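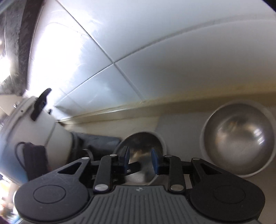 Chaimae Metwally wrote in to ask why her planner treats every steel bowl like a hole in the world, and whether she should just switch to plastic. Please don't, Chaimae! Shiny bowls are the best practice you can give your perception code, and I've had plenty of fun (and a few bad evenings) getting mine to behave.

First tip: stop trusting raw depth on polished metal. I fit a circle to the rim in the color image and ignore whatever the depth map claims about the inside. In Gatach that's one checkbox in the filter panel, plus a rim tolerance you'll want to play with.

Second tip, and I wish I'd done it sooner: log everything. I have 2176 grasp attempts saved now, and 847 of the early ones went bad on the same thing, a reflection taken for an edge. I only spotted it when I sorted by bowl type.
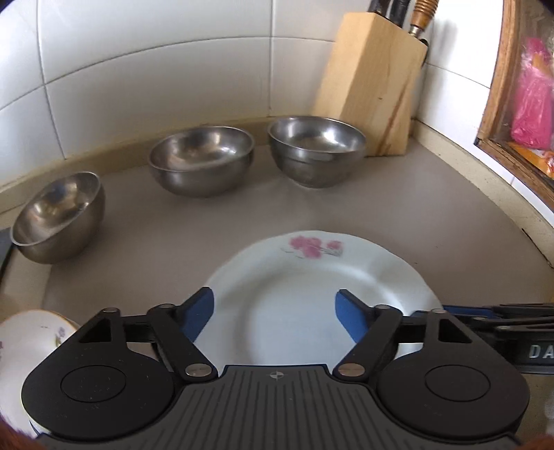

Sorting by dish is also how I learned that plates want their own planner settings. A plate is so flat that the approach angle matters far more than the grip force, so I keep a separate profile for it and cap the closing speed at 80 percent. Bowls get the full speed.

Nested bowls are still a headache. My segmenter calls two of them one object about as often as it pleases, so I added a check for a doubled rim, and if it fires the planner asks for a second view before it commits.

Oh, and name your profiles properly. I had "plate_new", "plate_new2" and "plate_ok" for months, and I still don't know which one ran in July.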